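To: Members, Drerthorpe Automation List
From: Bernadette Doucet
Subject: Re: Open day at Wamitz, bench demonstration

Thank you to all who wrote after the June 2022 open day. The reply to Mr. Soomro's question follows his message.

> Irfan Soomro wrote:
> My group reached the bench late and missed the
> introduction. Could the list be told what the arm was
> working with, and whether the session will be repeated?

The bench session concerned small amounts of pale blue soap and a pump bottle. The wrist camera view was shown to visitors on a separate screen.

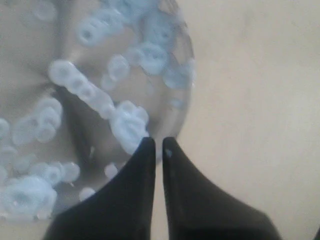 Demonstrations

Soap is a difficult subject for a camera at close range. The rings overlap, the color is light, and reflections change as the arm moves. Grigore Filip prepared the bench and answered questions from 19 visitors in the first group.

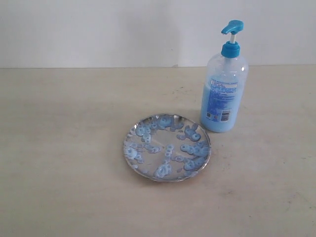

Attendance for the day was 134. Members who signed the register will receive the program notes by mail, and those who did not may write to Roya Hosseinzadeh at the Wamitz office.

Several visitors asked how useful a wrist camera remains when a surface is very near the lens. Detail is lost at that distance, and a second, fixed view of the table is advisable. 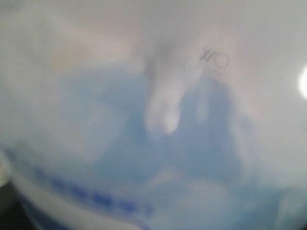 The session will be repeated in August at Zornmont. Groups are limited to 9 persons, and requests should name one contact for each group.

Bernadette Doucet
Visits Office, Wamitz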